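# 4. Setting Up a Home Instruction Record 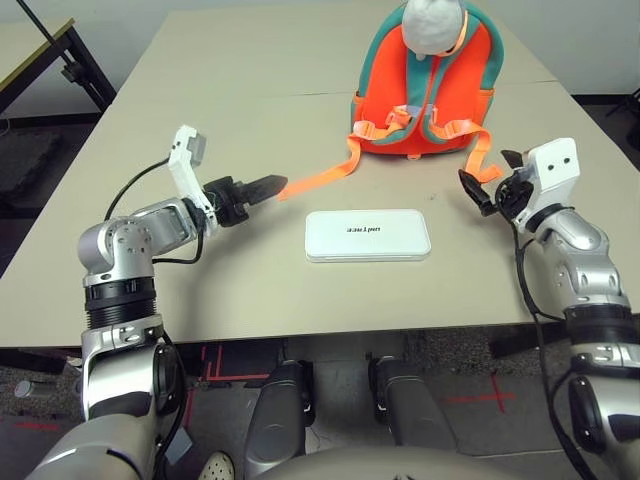

*Figure 4-1. Child's backpack, orange and teal, on tabletop.*

This section covers the first-time set-up of a student record in Sunard, the record-keeping program supplied to home-teaching families by the Plunamlow office. Complete Section 3 (Household Account) before you begin.

## 4.1 Create the student record

1. Sign in and select **Records > New Student**.
2. Enter the student's legal name as it appears on the birth record.
3. Select the grade level. For mixed levels, choose the lower grade and tick **Mixed**.
4. Enter the first day of instruction. The school year opens in July. Earlier dates are rejected.
5. Select **Save**. A record number is shown at the top of the page.

**Note:** One record holds one student. Twins need separate records.

## 4.2 Attach the notice of intent

1. Print Form 33 from the **Forms** menu.
2. Sign and date the form in ink. Typed signatures are not accepted.
3. Scan both sides to a single PDF file, 5 MB or smaller.
4. Open the student record and select **Attach > Notice**.
5. Wait for the status to change from *Pending* to *Filed*.

**Caution:** Do not close the browser while the status reads *Pending*. The upload will be lost and the form must be attached again.

Families in the Kindville district must also mail the signed original to the district office. Keep a copy.

## 4.3 Enter subjects and hours

1. Select **Plan > Subjects**.
2. Add each required subject from the list. Religious instruction is entered under **Elective**.
3. Type the weekly hours for each subject. The total must be 20 or more.
4. Select **Check Plan**. Lines in red need correction.

**Note:** If you use the Brekke reading course, select it by name and the hours fill in automatically. They can be changed afterward.

**Caution:** Changing the grade level after this step clears all subject lines. Export the plan first (see Section 6.2).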